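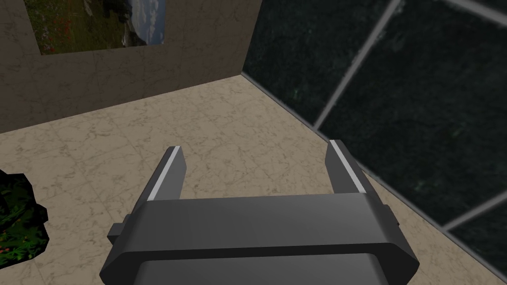 Hugo Masson wants to know whether he can compare two grippers in the simulator before his lab buys either one, and whether the numbers will carry over to the real arm. We get both questions often.

Can I compare grippers before buying?
Yes. The Harham parallel gripper and the Prastell both load from the Model menu. Run them on the same task list with the same controller settings. Changing the controller between runs makes the results hard to read.

Will the numbers match my hardware?
The ranking usually holds. The success rates often don't. Contact at the finger pads is the weakest part of the model, so test thin or slippery parts on the real arm.

How many trials do I need?
We use 70 per object for a first look. The full comparison from April has 3,388 trials across 4 controllers.

Should the fingers start open or closed?
Open. Both models reset to full width at the start of each trial.

Can I change the room?
Yes. Wall and floor textures are set in the room file. Keep the same room for both grippers if your controller uses the camera view.

Who do I ask about a gripper that isn't listed?
Write to Gaëtan Besnard and attach the URDF and mesh files.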